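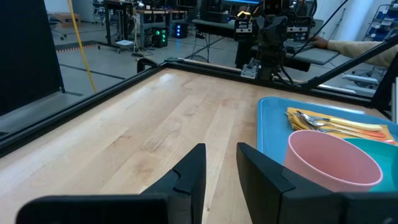
Ordering and reading The Slow Ward: your questions

What kind of book is it?
A memoir by Nasrin Ansari, covering the two years she spent looking after her father following his stroke. It is told through letters to her sister, most of them written at night. The paperback has 244 pages.

Is it a medical guide?
No. The letters mention treatments and medicines as the family understood them at the time. Please speak to your GP or stroke nurse about anything to do with your own care.

Are the people in the book real?
Yes, though most names have been changed. Mi-kyung Wang, the speech therapist who appears from the third chapter onwards, agreed to be named and read those pages before they went to print.

Which editions can I buy?
Paperback, large print and e-book. The large print edition comes in two volumes and is sold only as a set. The e-book works on most readers, and the text can be enlarged. An audiobook is planned for December.

Who publishes it?
Durari Press. Hauser handles trade orders, so bookshops and libraries should write to them directly – we can't process trade accounts from this site.

How much is postage?
Postage is free within the UK on orders of two or more copies. A single copy costs £2.80 to send. Overseas rates are shown at the checkout.

My copy has pages missing. What should I do?
Some copies from the first printing repeat page 96 and leave out page 97. Send us a photo of the page and your order number and we will post a replacement. You don't need to return the faulty book.

Can our reading group get a discount?
Groups ordering 6 copies or more get a fifth off. Discussion notes are included with the order, or can be sent by email if you already have the book.

Can I quote from the letters?
Short quotations in reviews are fine. For anything longer, write to the rights desk at Durari and say where the passage will appear.

Page last updated March 14, 2022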